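July, a little after 6 in the morning

Couldn't sleep past five so I made coffee and decided to write this down before it all runs together in my head. We got back from Mirgate last night and I am SO tired, but the good kind of tired where your legs hum when you lie down.

So, the drive. 306 miles, which I know because I reset the little counter at the gas station in Kellside like I always do. We left later than planned (my fault, I couldn't find my other sandal, and then it was in the car the whole time) and hit the construction outside Trokasville right when everyone else in the state did. We sat there long enough that I ate all of the pretzels and most of the cherries. I had cherry pits in a napkin in my lap for an hour and then stood up at the rest stop and forgot about them. Great start!

But oh, Mirgate. I hadn't been since I was maybe eleven and I was worried it would be all new and shiny and awful. Some of it is. The bait shop is a smoothie place now. The pier is still there though, and the bakery, and the smell when you come over the last hill with the windows down, kind of salt and hot weeds. I got a bit teary, which I blamed on the sun.

We walked out to the old lighthouse the first morning. There are 197 steps according to the sign at the bottom, and I believe every one of them. I had to stop twice and pretend to admire the view through those tiny windows. At the top the wind about took my hat off and I could see all the way across the bay to where my grandparents' place used to be. There's a date carved over the door, 1881 or 1681, it was so worn that we argued over it all through lunch. The lady at the ticket window says 1681 and that it came from some other building that was there first. I'm going with her version because it's better.

Lunch was fried clams, which I will be thinking about until Christmas.
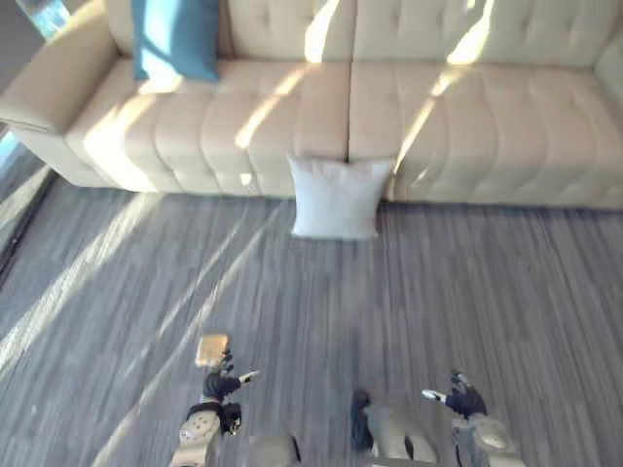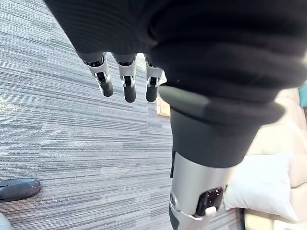
The cream sofa is the top one. I love all that tufting.

Okay, back to the trip. Second day it rained, real sideways rain, so we went to the Van Dijk secondhand bookstore and stayed until my feet hurt. They keep the mysteries in the basement and it smells like my old elementary school down there. I came out with a fat paperback about a shipwreck, 810 pages, and a cookbook with somebody's pencil notes all over the pie section. "Too sweet." "Better with pears." "Never again." I want to make every single one of them, especially the never again one. (It's a raisin pie with vinegar in it. Who knows.)

The last evening cleared up right at dinnertime and we took our sandwiches down to the flat rocks past the pier. The tide was way out and there were kids running around with buckets, and the sky went that peachy color. I put my feet in and it was so cold I yelled! I stayed in anyway, until my toes went numb.

I did not want to come home. The drive back was quicker, no construction, and I read the shipwreck book out loud until I got carsick.

Things to do today: laundry, all of it, everything has sand in it. Call about the gutters. Water the tomatoes, they look terrible. And buy raisins.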